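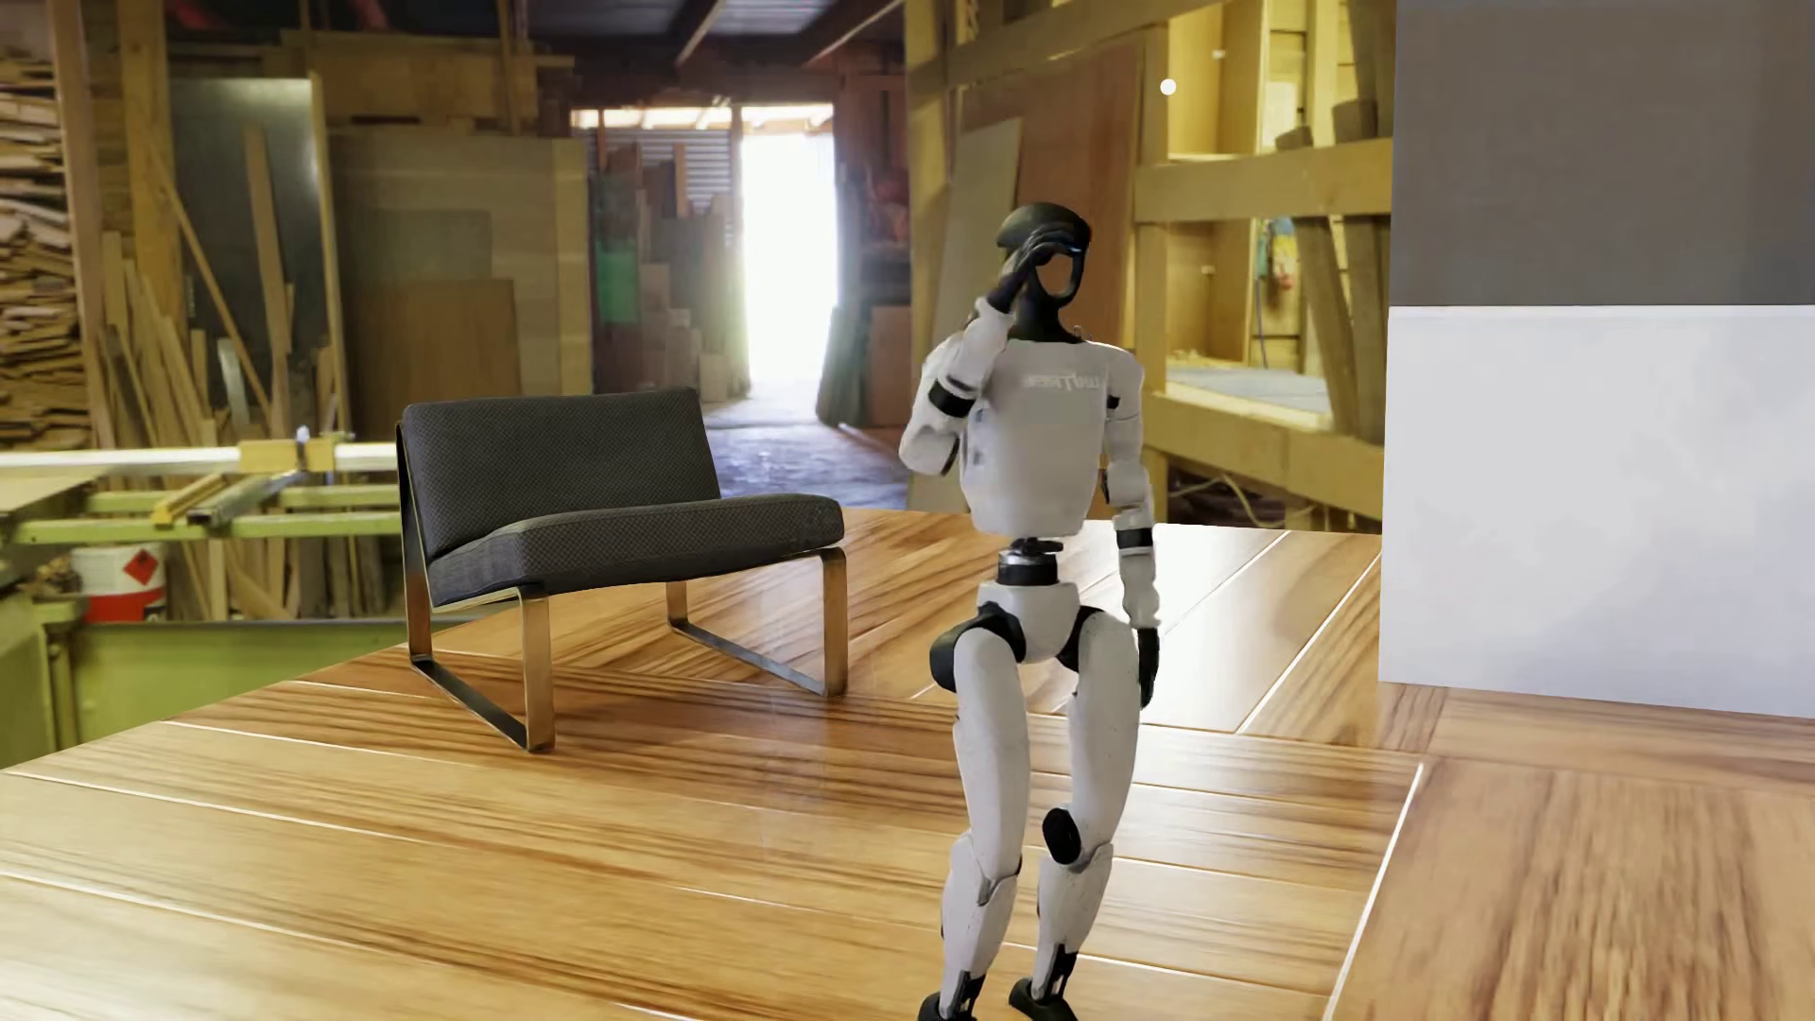

Re: [trutlow-users] Retargeting offset and camera choice for drawer tasks
From: Parviz Soltani
To: trutlow-users
Date: August 2019

Parisa Safavi wrote:
> We are recording drawer openings by remote control in the Drenduda
> simulator. Two problems. First, with the operator's wrist at brow
> height the simulated hand ends up against the head of the robot, and
> the solver then folds the elbow to get out of it. Second, our
> operators keep missing the lower row of handles. They say they cannot
> judge the distance. Is it worth adding a second viewpoint, or should
> we retrain the operators? We have 1426 episodes so far and would
> rather not throw them away.
>
> Parisa

Parisa,

On the first point, check the arm scale before you touch the solver. The default in Trutlow assumes the operator's upper arm and forearm are the same length as the robot's. If the operator's arms are longer, every raised pose is compressed towards the head. Measure shoulder to elbow and elbow to wrist separately and enter both. A single overall factor is not enough, and it gives you exactly the folded elbow you describe. Ask the operator to hang both arms straight down when you press calibrate, and hold still for 100 frames.

On the second point, I would add the viewpoint. We had the same trouble with a low cabinet unit on a polished floor. The handles are thin dark bars, the strips between the panels are dark as well, and from a steep angle the lower row is hard to read.

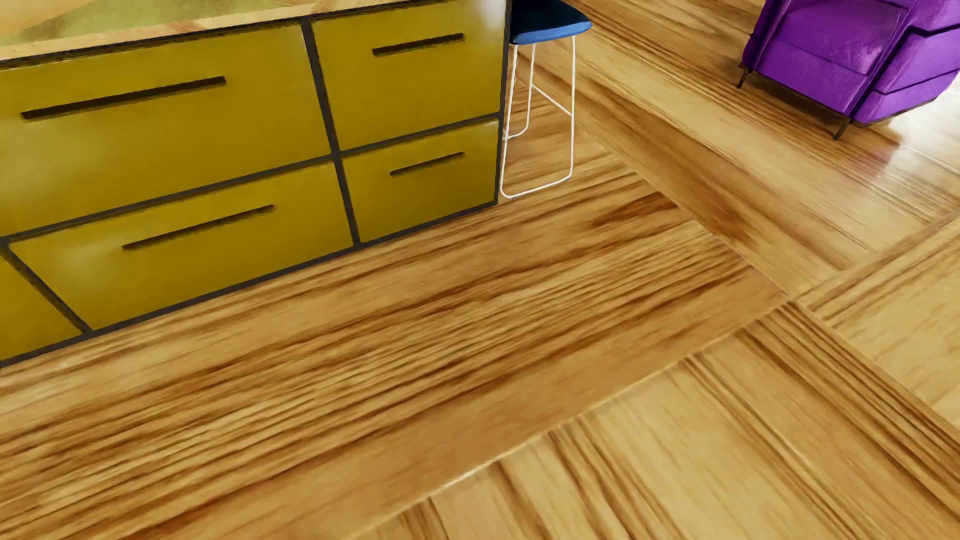 What helped us was letting the operator switch between the head view and a fixed side view with a foot pedal. The side view is shown to the operator only and is not written to the episode, so the policy still trains on what the robot will have at run time. Hazem Ait Ali objected that the operator then knows more than the policy does. He is right in principle. In our set of 1655 episodes I could not find an effect on the lower drawers, but I did not test it on anything narrower than a hand.

Two smaller things:

- Turn floor reflections off while recording and back on when you replay for rendering. The glare moves with the head and the operators were following it.
- Log the commanded wrist pose as well as the solved one. If the arm scale was wrong you can then solve the old episodes again without recording them. Replay 10 of them first and look at the contact forces on the handle.

If you only kept the solved joint angles, the raised poses are probably lost, though reaches to waist height and below may be usable. Moataz Abdelaziz wrote a filter for this in June. It is in the Goniment branch under tools and needs the older file format.

Which version are you running? The calibration screen changed after Lahcen Alaoui's patch and the field names no longer match the manual.

Parviz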